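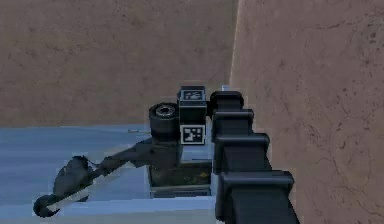 Print this article | E-mail this article

Ruxandra Chiriac keeps her robot arm in a corner of the shared workshop on the second floor of the old Atska building, between the drill press and a refrigerator that everyone agrees should be thrown out. She also keeps it on her laptop, and the laptop version is the one that behaves.

"In simulation I'm a genius," she says. "Then I walk over to the bench."

The arm is called Luvville, a name it inherited from a sticker on the crate its first motors came in. Chiriac, who fixes dental equipment for a living, has been at it since a year ago August. She started with a kitchen-table version that had two joints and could push a salt shaker off the edge, "so basically a cat." The current one is a chain of black links that get smaller toward the end, and she will talk about the proportions for as long as you let her.

"Everybody makes the first link too small. Everybody. You draw it, it looks elegant, and then it has to hold up all the other ones. I went through 68 printed parts before I stopped drawing elegant things."

Why simulate at all, for something that lives on a bench in a room with a bad refrigerator?

"Money," she says. Then, after some thought: "And Gerrit."

Gerrit Lambrechts has the bench next to hers and builds ukuleles. Early on, a sign error in her code sent the arm sideways into a neck he had been sanding for most of the winter. She paid him 148 dollars and wrote the simulator's first collision check that same night.

"I still flinch," says Lambrechts, who was gluing something and did not look up.

Her virtual workshop has walls, a work surface and very little comfort. She gave the walls a tan, blotchy surface with hairline cracks in it, an effort she admits did nothing for the physics. "I spent an evening on cracks. The shoulder joint was wrong by 8 degrees and I was doing cracks."

The cube with the square printed markers got more serious attention. A camera program can look at a tag like that and work out where the cube is and which way it's turned, provided it can see the tag properly. From a low angle the top one squashes down to almost nothing, and Chiriac says her early code would then report the cube with total confidence in the wrong place.

"Once it thought the cube was under the floor. It went for it, too. You have to admire that."

So now the program takes the marker it can read best and ignores the others. She credits the idea to Mathias Oberholzer, who runs the Chraibi evening class downstairs and had the same trouble with a plotter.

The gripper is the part she's least happy with. The finger is long and straight, good for reaching and poor at holding on. She has ordered softer tips from Virkuvwood and is on her third e-mail asking where they are.

Does she have a job in mind for it, eventually?

"People always ask that. My mother asks that." She closes the laptop halfway. "I'd like it to hand me a screwdriver. The right screwdriver would be a bonus."

COMMENTS (4)

Jihad Najjar
What are you using for friction on the fingertips? Mine is set so high in sim that it could pick up a wet fish, and on the bench it drops a pencil.

Ruxandra C.
Jihad, I just keep lowering it until I feel bad. Around half of what I started with, currently.

Yara Karam
I took the plotter class and can confirm that Mathias's plotter also drew on the table.

G. Lambrechts
It was a tenor neck. The article should say tenor.

Print | E-mail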